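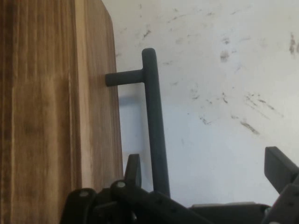 Figure 6. Wrist view at the pull handle, fingers open.

6.3 Checking the gripper on the drawer cell

Run this check after replacing a finger, a linkage pin or the wrist camera, and whenever the Huvlow counter passes 2,938 cycles. Allow 20 minutes. The procedure applies to cells running Radu control software with the Kaltel two-finger gripper.

CAUTION: Keep the enable switch within reach and stay outside the arm's sweep while drive power is on.

1. Set the speed limit to 12 percent and load the program HANDLE CHECK.

2. Jog the arm to the approach point and open the fingers fully. Stop with the handle bar between the two fingertips. The bar does not have to be centered at this stage, but neither finger may touch it or the wood.

3. Look at the linkage pins in the wrist view. If a pin head stands proud of its arm, turn off drive power and reseat the pin before going on.

4. Close the fingers at force setting 46. If the cabinet shifts as they close, open them, correct the approach point sideways and repeat from step 2.

5. Save the point as GRIP 1.

NOTE: Marks and scuffs on a white tabletop can confuse the edge finder. Wipe the surface first. If false edges remain, narrow the search window to the handle.

6. Open the fingers, back away and raise the arm until it is clear of the cabinet. Pull the drawer partway out by hand, with drive power off.

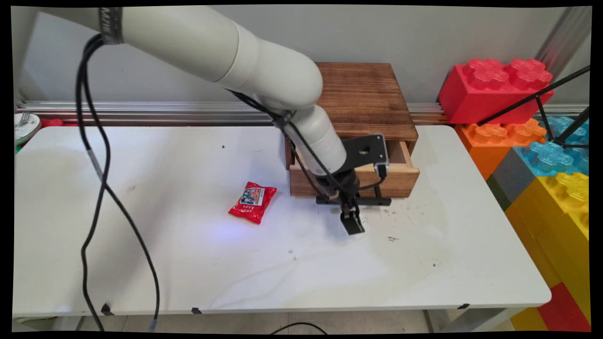
7. Restore drive power and bring the gripper down in front of the drawer, pointing straight down. Check that the side bracket clears the cabinet top at the lowest point of travel — a bent bracket will usually hit here first.

8. Follow both arm cables by eye from the upper joint. The loop lying on the table must be free to move and must not pass under the cabinet.

9. Move any loose items out of the path before running the full cycle.

If step 7 fails twice, go to 6.5, Replacing the side bracket. Spare brackets are listed under Gruvow mounting parts in Appendix B.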